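Gomlow Shared Workshop – Evening Course, Unit 8
Picking from a dish: approach height, grip force and cable slack

What you should have done before this unit

Your arm must be bolted down and you must have the home position saved. If you still have the error from the last unit where the wrist turns the long way around, please repair that first. It is almost always a wrong sign in the joint limits file. Write your bench name at the top of your log sheet, otherwise I cannot give it back to you.

1. The task

We want the arm to take one small object out of a shallow dish, carry it past the rim, and hold it over the bare table. It sounds like a task for one afternoon. In my own build at home it took me most of August, and the gripper was never the problem. The problem was height.

The program sees the dish as one flat thing, but it has a rim, and on many dishes the corners go up a little. So we work with three heights and not with one:

Travel height: the arm may move sideways freely.
Approach height: the fingers are above the rim, open, and the arm may only move down or up.
Grip height: the fingers are beside the object.

Between approach height and grip height there must be no sideways movement at all. I check this in your files, line by line.

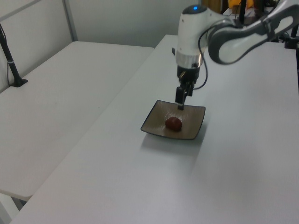
Ngan-ling Chuang asked whether the approach height can be left out if the dish is very shallow, because it costs time in every cycle. It can be left out when the rim is lower than your finger clearance, but then the program works only for this one dish. Keep it in. Later, when you change to a deeper dish, you change one number and the rest stays the same.

2. Setting the table zero

Set the zero on the table and never on the dish. A dish can be pushed a little, and then all your heights are measured from a thing that is somewhere else. Lower the closed fingers slowly over an empty place, with a sheet of paper under them. When the paper begins to resist, stop and save.

The encoder value on our Mäkelä training bench was 1327 after this step. Yours will be different. If you repeat the step and get a very different value the second time, look at the clamps on the table edge – a loose clamp is the usual reason.

3. Grip force

Start low. The gripper driver takes a value without a unit, which I don't like, but we must live with it. For a smooth oval object I begin at 889 and go up in small steps until the object stays when I lift. Do not go over 1426 in this course. Above this the fingers bend a little, and you will measure the bending and believe it is the object.

Round objects roll away from the first finger that touches them. If this happens to you, the fault is in the centering and more force does not help. Move the grip point sideways at approach height, then go down again.

4. The cable

The gripper cable must have a free loop big enough for the full turn of the wrist. Move the wrist by hand from one end to the other and watch the loop the whole time. It should not become tight, and it should not hang so deep that it can catch the rim of the dish. Many of you used the Fillico ties from the drawer and pulled them too hard. Leave room for a finger under each tie.

5. Lifting and carrying

After gripping, go straight up to approach height and wait half a second. Then go to travel height and move sideways until the object is past the rim. Do not release yet. In this unit we only hold, so that you can look at the grip from the side and write down where the object sits between the fingers.

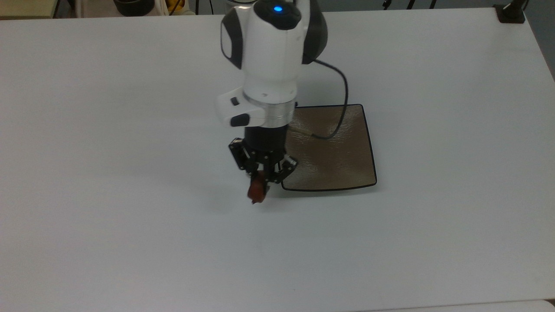 Fig. 2. Hold position: object beyond the rim, over the bare table.

6. For your log sheet

– your table zero, measured twice
– your three heights
– the lowest force that held the object
– one sentence about the cable loop at each end of the wrist turn

The Nikora bench is free after 6 p.m. for those who did not finish. Please save your file under a new name before you change anything in it, and switch off the driver before you touch the fingers. Unit 9 begins with the release, so bring the same object again.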